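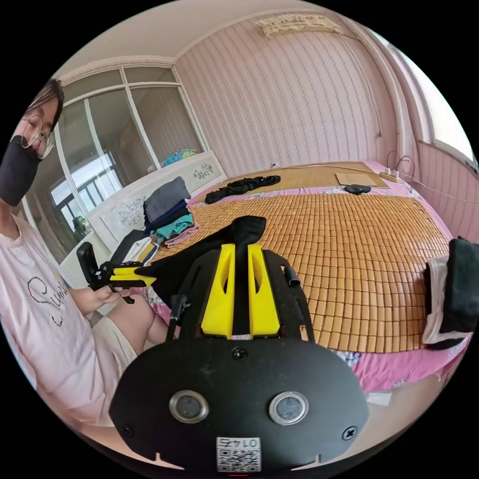
Folding was the part of the job Ffion Kemeys expected to lose first, and by her account it is the part that has grown. A shirt that took her a few seconds by hand now takes much longer, she said, when it has to be done with a pair of grippers and done in a way a machine can learn from.

Kemeys spent years on the finishing tables at Pelmont, a garment care firm that handles returns for online clothing stores. Since February she has split her week between the tables and the demonstration group, whose members fold, sort and stack clothes with hand-held grippers, much of it in ordinary bedrooms. The recordings go to Skiritz, which trains the folding arms on Pelmont's second line.

"The tool has two fingers and they open and close," she said. "You learn to pick up a collar without pinching the layer under it. With bare hands I never thought about layers."

The target for the first stage was 2,000 accepted folds. By the last count the group had 1,113. A fold is rejected if the garment slips out of the jaws, if a hand touches the cloth, or if the finished edge is off by more than 30 millimeters. Dark T-shirts fail most often, Kemeys said, with the seams hard to find and the sleeves tending to stay trapped under the body.

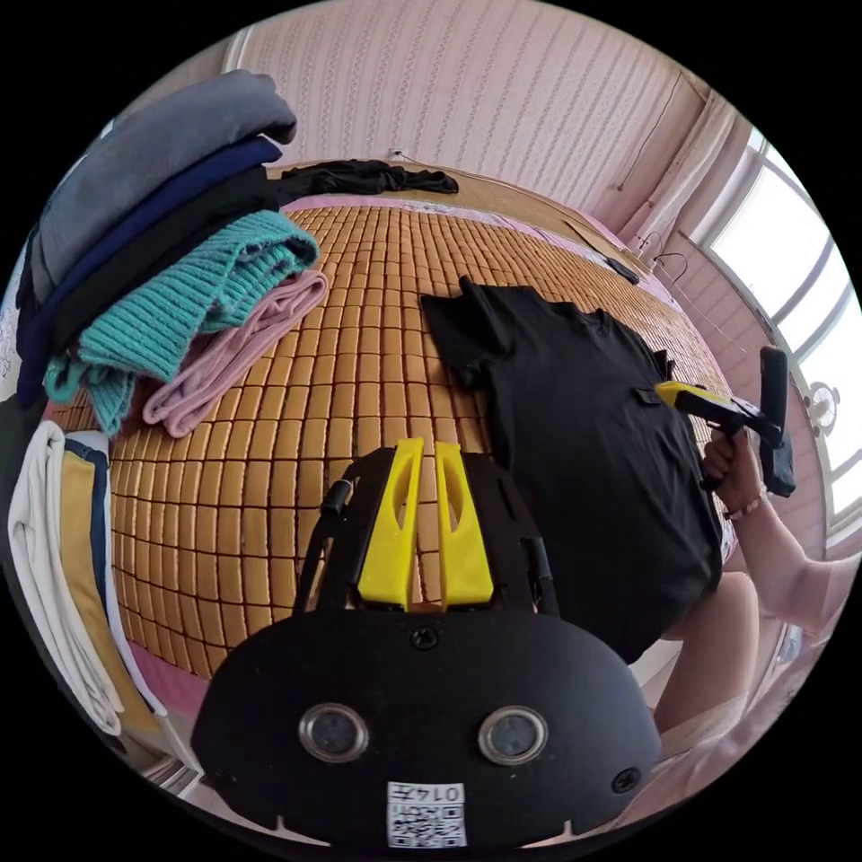

Pay was the first dispute. Finishing work at Pelmont is paid per piece, and demonstration work was at first paid the same way, which cut earnings on recording days. It is now hourly. "You can't pay piece rate for going slowly on purpose," Kemeys said. The second dispute, over who owns the recordings, is still open.

On the line itself, the change has been narrower than the notice boards suggested. The arms take flat items in standard sizes. Knitwear, anything with a hood and anything damaged still goes to the tables, so the mix the staff handle is harder than it was. Kemeys would like the daily quota lowered to match. Management has offered to review it after the next stage.

Asked whether she was teaching her replacement, she took some time to answer. "It folds the way I fold. I saw it turn a sleeve in at my angle. I'd want that on the pay slip somehow."

The next batch will cover towels and fitted sheets.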